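Folding T-shirts to a fixed width

November 16, 2023

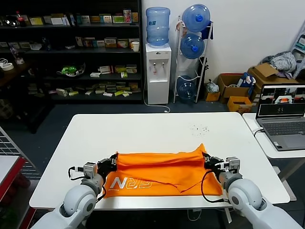
The method I settled on in July has held up well enough to write down. It is a plain rectangular fold, done on a hard flat table, and it replaces the roll method I described in an earlier post. Rolled shirts took less effort but would not stay rolled, and the prints on the front came out of the drawer with diagonal creases that needed an iron.

The first variable is the surface. A bed is the usual place to fold and it is a poor one. The mattress gives under the hand, the shirt follows the dip, and any fold made there moves when the shirt is lifted. On a table the cloth stays where it is put. A smooth top also lets the shirt slide when pulled from two corners, so the lower layer can be straightened without unfolding the upper one. Wipe the table first. Crumbs get into the fold and are hard to find later, especially on dark cotton.

The sequence:

Lay the shirt face down with the collar away from you. Pull the hem toward you by both corners until the side seams are straight.

Fold one side in to a line running down from the middle of the shoulder. Turn the sleeve back so it lies inside that line. Repeat on the other side.

Bring the hem up to just below the collar. Stop short of the collar by the width of two fingers, or the neck will bulge.

Fold in half again, and turn the shirt over.

Most of the errors enter at the third step. If the two corners of the hem are lifted at different speeds, the lower layer twists and leaves a ridge across the middle. Pressing the ridge flat by hand does not remove it. The only fix I have found is to pull the near corners outward, hold the tension for a second, and put them down again. Tala Smadi, who taught me the two-finger gap, does this with every shirt whether it needs it or not, and her stacks are straighter than mine.

Printed shirts need one adjustment. A large print is stiffer than the cloth around it and resists a crease, so the fold tends to land along its edge and the shirt ends up crooked. I move the hem fold up or down a little to clear the print. An orange shirt with white lettering low on one side was the worst of my test set, and I still do not have a fold for it that keeps the lettering flat and the width correct.

I timed one full batch of 17 shirts. It took 558 seconds, including the ones I had to redo, of which there were 4. Mitiku Hadgu suggested a folding board and lent me his, a hinged plastic one made by Drunetti. It produced a very even width. It was also slower for me, and it was too narrow for the larger sizes, so the sleeves came out past the edge. I gave it back.

Storage is upright, in a single row, fold side up. The row should be snug enough that a shirt stays standing when its neighbor is taken out. Mine leans after the first few are gone, and I have been using a bookend from Punex to take up the slack. A heavier one would be better. I will measure the drawer again before I buy anything.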